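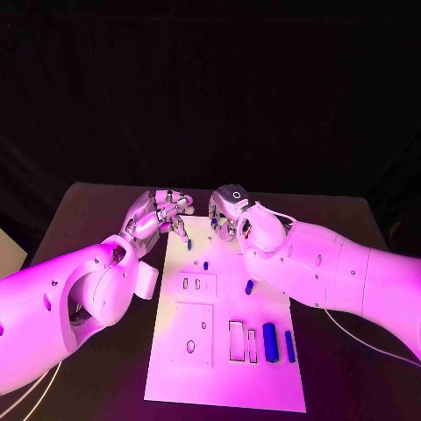 Zodwa Motaung eats dinner at four in the afternoon. Show days, anyway. Soup, bread, half a banana she will finish in the wings.

"If I eat later I play slow," she says, and goes back to taping down a cable.

We're backstage at Vonia, the old seed warehouse on the Grostgate side of the river. Doors in two hours. Drummer stuck in traffic, bass player asleep on a flight case. Motaung on the floor with a roll of tape in her teeth. She has a tour manager now. Still does the cables herself.

The new record is called Fimside, after the street where she grew up over a tire shop. Out in September. Nine songs, mostly piano, one with a choir she found by knocking on a church door during practise. They let her stay. She came back the next week with a microphone and a cake.

It's a quieter album than the last one. Slower too. The single, "Pfister," has no chorus at all — just the same four chords climbing and her voice sitting low underneath. Radio hated it. Then a late-night show played it twice in a row and the phone lines went mad.

She won't explain the title. A name on a mailbox, is all I get.

The last time she played this city it was to 30 people, in a bar with a pool table that stayed in use. Tonight is 4,000, sold out since spring. Her mother is coming. So is the guy from the tire shop.

Nervous?

"About the second song. There's a key change and I wrote it when I had a cold. So it's to high."

Soundcheck, finally. The drummer runs in with his coat on. They do the opener, stop, do it again, argue over the tempo. Motaung wins. Then the slow one, Fimside itself, and the bar staff quit stacking cups. Lights off, one lamp on the piano. She fluffs the ending and swears into a live mic — big laugh from up in the balcony.

Five more dates after this, then home, then she wants to write for strings. She has bought a secondhand cello and can't play it yet.

The banana is still on the amp when the doors open.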